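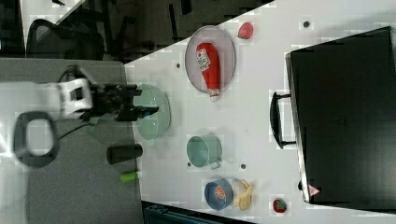
Nalldale play kitchen library opens its doors to families in June

NALLDALE – Families in Nalldale will soon be able to borrow toy kitchens, pretend food and dress-up aprons the same way they borrow picture books, thanks to a new lending service from the Maihi Toy Library.

The service starts in June with 621 items on the shelves, nearly all of them given by local households whose own children have grown up and moved on to other things. Membership is free for the first year, and each family may keep a set for up to 140 days, which we hope is long enough for even the most devoted little cook.
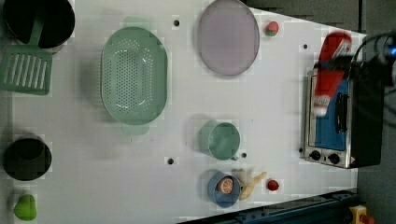
Toy kitchen items, including a toaster oven, a pot and a colander.

"I grew up serving my grandmother soup made of buttons, and she ate every bowl," said Maëlle Després, director of the Maihi Toy Library. "Children learn so much when they cook for somebody, even if the soup is buttons, and we would love every child in town to have that chance."

Sets are packed in cloth bags with a list of contents tied to the handle. Parents are kindly asked to check the list before bringing a bag back, though a missing carrot or two will never be held against anyone. 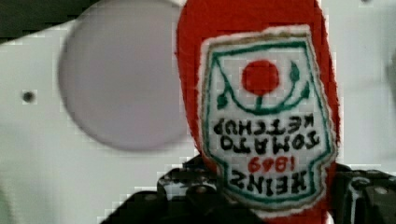
Where to find us

The library is on the ground floor of the old Prikon building, just off the Tekville road, and opens at 10 a.m. There is parking behind the building and plenty of room for strollers.

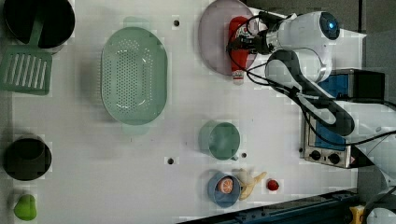 Pretend cooking is a lovely way to bring new words into the day, and our welcome leaflet is full of ideas for parents who would like a little help getting started. Ask your child to set the table for a favorite bear, or to guess what goes with what – a red ketchup bottle and a round plate are plenty for a first game of restaurant. The leaflet has been printed in 800 copies and is free at the front desk.

Families can sign up in person during opening hours.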